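Golden Gate, round 3

2024-07-02

Quick one tonight, gel is running and I have maybe half an hour.

So the yeast plasmid. Third attempt at the four-piece assembly and I finally have colonies worth picking. First two rounds were a mess. Round one, basically a lawn of background, all uncut vector. Round two, nothing. Not even on the positive control plate, so that was the cells, not the assembly. Old tube from the back of the freezer, thawed at least once before I got to it. My fault.

What changed this time:

New competent cells, made fresh in June. Did the efficiency check before using them for once.

Re-quantified every part. The promoter piece was way off, I had it written down as nearly double what the Qubit says now. No idea how long thats been wrong. Everything downstream of that number was off too.

More cycles. I was doing the short program from the old Stiltora protocol sheet, which is fine for two pieces and pretty hopeless for four. Switched to the long one overnight, 37 and 16 back and forth, then the 60 degree step, then heat kill.

Swapped one overhang. Elango Chettiar looked at my junction list over lunch and spotted that two of them were one base apart. Two! I'd stared at that list for weeks. Ordered new primers the same afternoon and re-amplified the terminator with them.

Picked 6 white colonies, minipreps this morning, digest this afternoon. The insert should come out at 1,272 bp. If 3 of them are right I'll be thrilled, if one is right I'll still be happy, one is all I need. Sending the good ones for sequencing either way because I don't trust a digest to tell me about the junctions.

Side note, if anyone is still using Skunari for their maps, check your feature annotations after import. Mine shifted by a base on the reverse strand and I nearly designed a primer off it. Went back to doing it by hand in a text file, slow but at least I can see what I did.

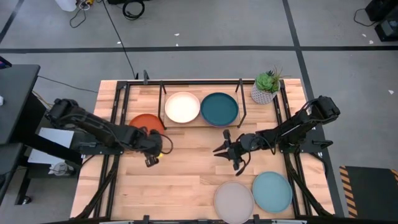
Anyway the plan from here. Sequence, then transform into the Quintero strain, which grows like it has somewhere better to be, so give it an extra day on the plates. Then the integration check by colony PCR. I still haven't settled on a lysis method for that. Zymolyase works but I'm nearly out, the SDS and lithium acetate one is cheap but fiddly. If you have a favorite leave it in the comments, with temperatures please, "boil it a bit" doesnt help me.

Timer's going. Will post the gel tomorrow if it's not embarassing.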